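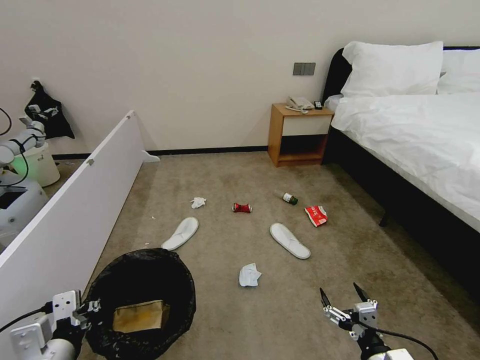
FOR IMMEDIATE RELEASE

Jaremmont Hotels Sets Aside Money for Room-Tidying Robots, Keeps the Vacuum Cleaners

JAREMMONT, 9/8/24 – Jaremmont Hotels has approved its first equipment budget with a line for robots in it. The line sits between "mattresses" and "ice machines, repair of," and it is smaller than either. Under the plan, the group will lease four two-armed units from Prikness Robotics to pick up litter from guest room floors before the housekeeping staff arrive with everything else.

The group runs 1022 rooms. Readers who divide one figure by the other will understand why the company is calling this a first phase.

What is being leased

Each unit has two arms and a gripper on each. The lease covers the machine, spare gripper fingers, software updates and service visits. It does not cover carpets, which the supplier was very clear on.

Jaremmont looked at buying outright and decided against it. The purchase quote was reasonable until the maintenance plan was added, and the maintenance plan was reasonable until somebody read it. A lease lets the group hand the machines back, and the finance department has already asked where the boxes will be stored.

What the robots are expected to do

The job list in the contract is short:

– Pick up tissues, cans, small bottles and snack wrappers from the floor and put them in the room's own bin.
– Leave slippers, phones and remote controls out of the bin. An earlier draft of the contract did not mention slippers. The current one mentions them twice.
– Work on carpet, beside a made-up bed, with the furniture where guests tend to leave it. 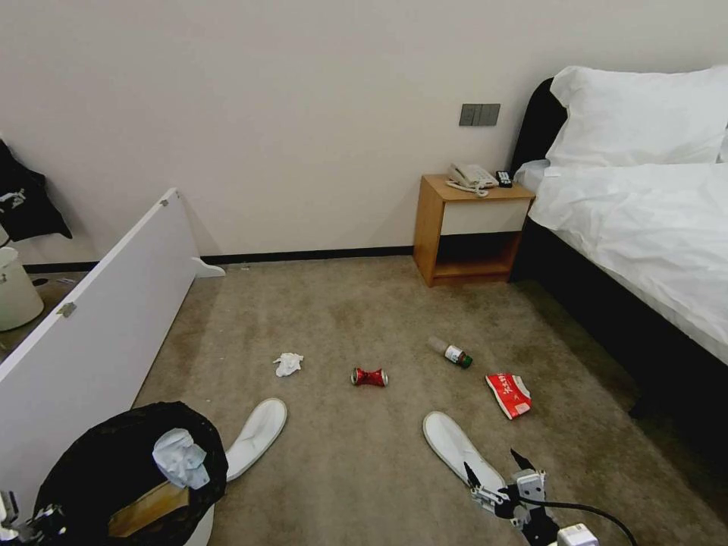 What it will cost, and when

The lease runs for nine months. Payments are monthly and fixed, and the budget includes a reserve for lined trash bins, on the advice of Hendriks Facility Planning, which prepared the costings. Hendriks also recommended setting aside staff time for training. The group had hoped training would be free – it is now the second-largest item in the plan.

Fasetti Leasing will finance the agreement. Delivery is planned for July, after the carpet replacement on the lower floors and before the group has to explain any of this at its annual meeting.

No housekeeping positions are being cut to pay for the equipment. Beds, bathrooms and anything found under a bed remain with the people who handle them now. A decision on a second phase will depend on pickup rates, repair bills and how often a unit has to be walked to the elevator by an employee with other things to do.

About Jaremmont Hotels

Jaremmont Hotels operates mid-priced hotels for business travelers and families. Its previous automation project was the lobby coffee machine, now back in service.

Shares: 9 | Comments: 4

COMMENTS

nightdesk_blues
Does the reserve cover the bin liners too or just the bins? We budgeted for one and forgot the other.

carpetbagger
Leasing is the right call. We bought our floor scrubber and I see it every morning in the hallway, unplugged.

Room Service Rita
Second-largest item is training?? What's the largest?

carpetbagger
@Rita the lease, I would hope.

RELATED ITEMS

Hendriks Facility Planning Publishes Checklist for Equipment Leases
Jaremmont Hotels Completes Mattress Review
Fasetti Leasing Adds Service Equipment to Hotel Program
Ice Machines: Repair or Replace?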